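Notebook - turnaround timings, regional stand trial
October, started 06:40

Carrying on from the last entry. The question is still whether the Prostine schedule can hold a 37 minute turn on the short sectors, or whether we go back to Avport and tell them the afternoon rotation needs more slack. Enda Tierney wants something he can take into the slot meeting, so I am trying to keep assumptions separate from what came off the ramp logs.

Rebuilt the turn model from scratch this morning. The old one had fuelling and boarding running side by side for the whole period, which the Avport handling manual only allows with the fire cover in place, and on the early wave the fire cover is mostly at the other end of the apron. I have split it into two cases now. Case A has fuelling overlapped with boarding. Case B has boarding held until the bowser is clear. Case B is the one that breaks the schedule.

Catering is still a guess. Coughlan quote a fixed time per aircraft in their contract but their truck serves two stands, and the second stand's wait depends on what the first is doing. Put in a queue with one server and left it at that.

08:15
First run, Case A, all sectors on time inbound. No surprises. The critical path goes doors open, last passenger off, cabin tidy, boarding, doors closed. Baggage finishes well inside it. Fuelling only matters on the longest leg.

Second run, Case B. Fuelling goes straight onto the critical path on every sector where we uplift, and the turn goes past 37 each time. Tankering from base on the first leg would take one uplift out of the morning. Need the fuel price difference before I know if that is worth carrying the weight.

09:30
Tankering sum. Took 900 kg extra out of base as the starting point. Landing weight at the far end comes out inside limits with a full cabin but leaves little for late bags. Dropped it to 870 kg and the margin is more comfortable, and it still covers the return leg plus reserves on the winter figures. Have not looked at the contaminated runway case. That will want doing before anyone quotes this to the crews.

Note to self: the burn penalty in the spreadsheet is per hour, not per sector. I had it wrong in the version I sent round last month. Cell now labelled.

10:50
Ran delays through it. Fed in a 20 minute late arrival on the first inbound and followed it down the day. In Case A the delay washes out by the fourth sector. In Case B it never does, and the last arrival lands close to the end of the airport's opening hours. An extension has to be asked for in advance and we would be asking on the day, from a weak position.

Tried moving the crew change from the midday stop to the one after. It helps, because the midday stop is where the catering truck is shared as well, and at present both things hold the door open. With the crew change moved, the duty hours still fit but the second crew's report time shifts and they would have to be positioned by road. Rostering will not like it. Left both versions in the file as separate tabs.

12:20
Jamelov sent the revised stand plan. Our usual stand is swapped for one further along, with a longer walk from the gate. Deboarding time is the same but boarding stretches out, as the tail of the queue takes longer to reach the steps. Using both doors recovers most of it, provided there are two sets of steps, and the plan does not say. Emailed to ask. Also asked who pays for the second set, which I expect will take longer to answer.

14:05
Went back over the ramp log sheets for the week. Chocks on and chocks off are consistent. The cabin ready times are not - some have plainly been filled in afterwards from memory, all of them on the five minutes. I have kept them in but given them a lower weight. If we want proper numbers we will need somebody on the stand with a watch for a couple of days.

15:40
Where it stands: Case A holds, Case B holds only with tankering and the crew change moved. Open points are fire cover, steps, winter runway, fuel price.

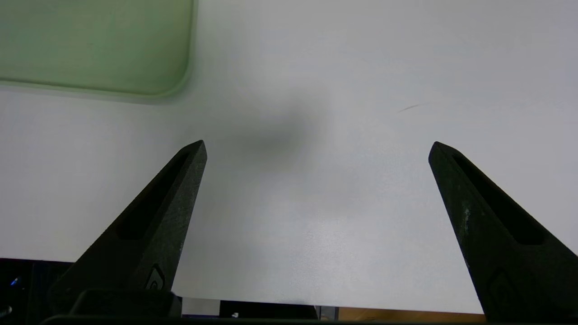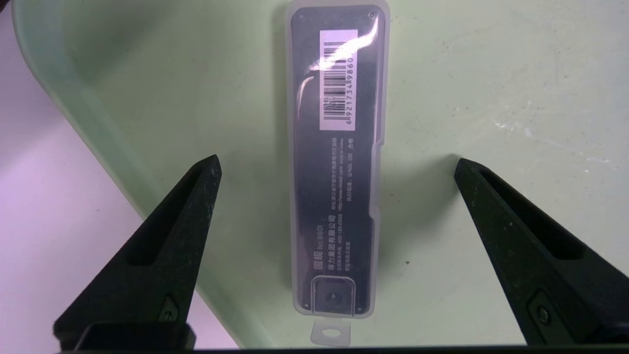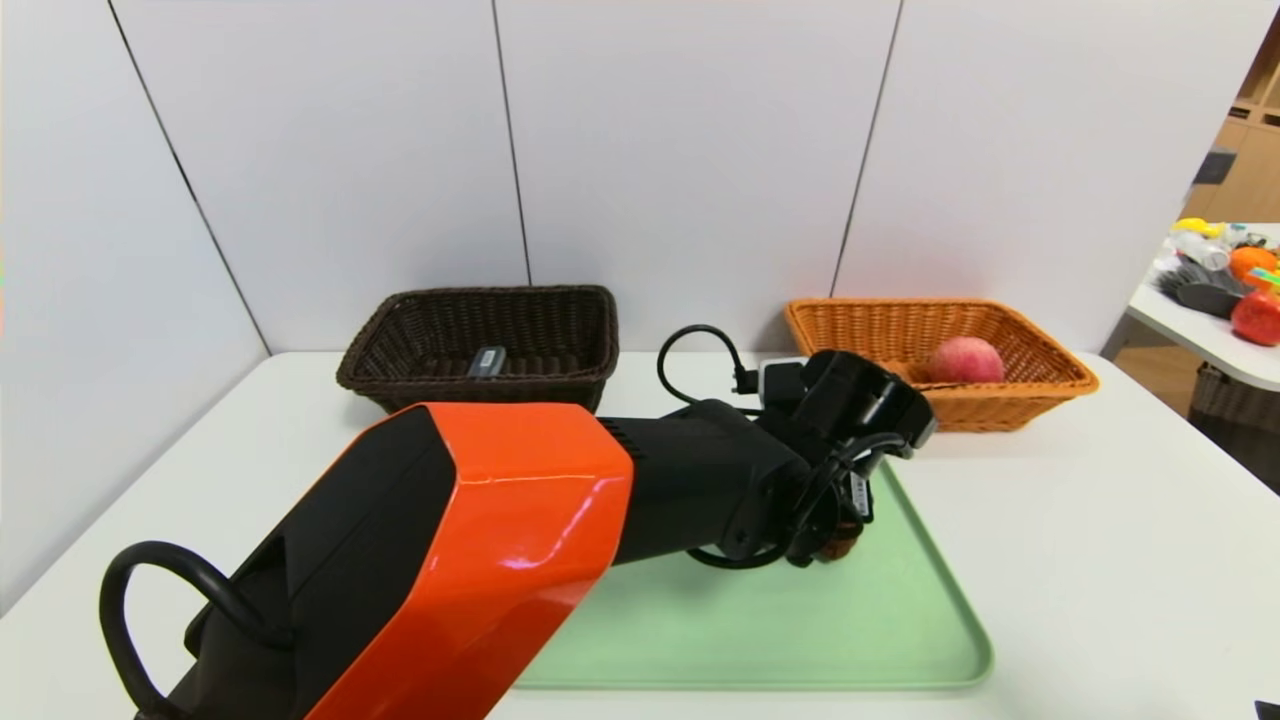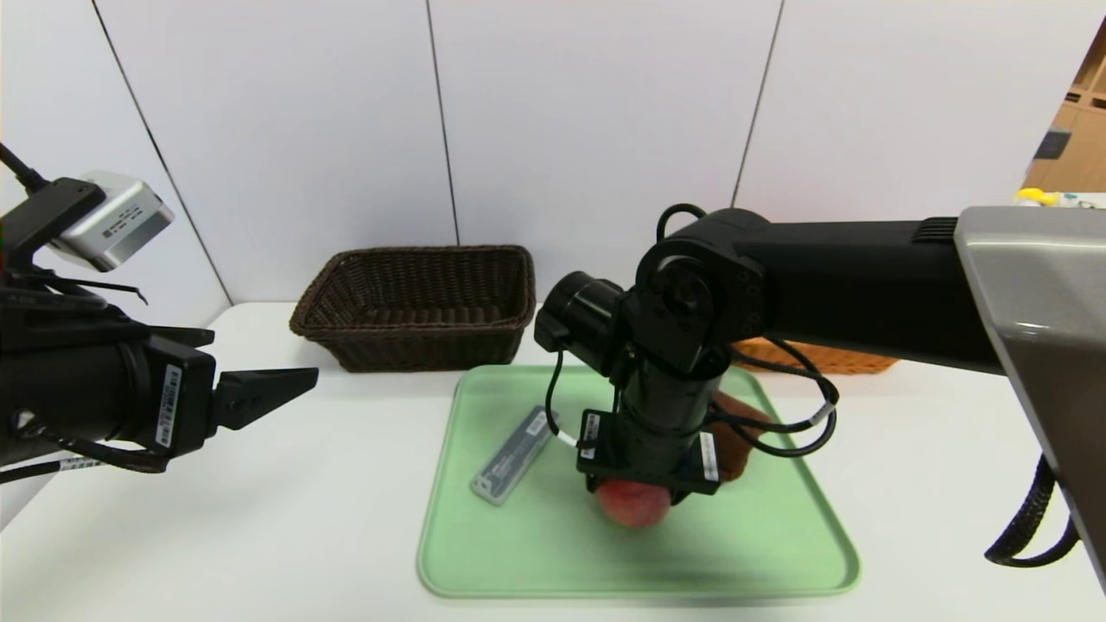 Enda Tierney, written in afterwards: I would leave the crew change out of what goes to Avport. It is our problem and they will only use it to argue that the schedule can be made to work without them. Lead with the fire cover. If they can put it at our end for the early wave, Case B goes away and we can stop arguing over tankering. On the winter runway figures, please use the performance office tables and not the ones in the old manual. I will chase Jamelov about the steps.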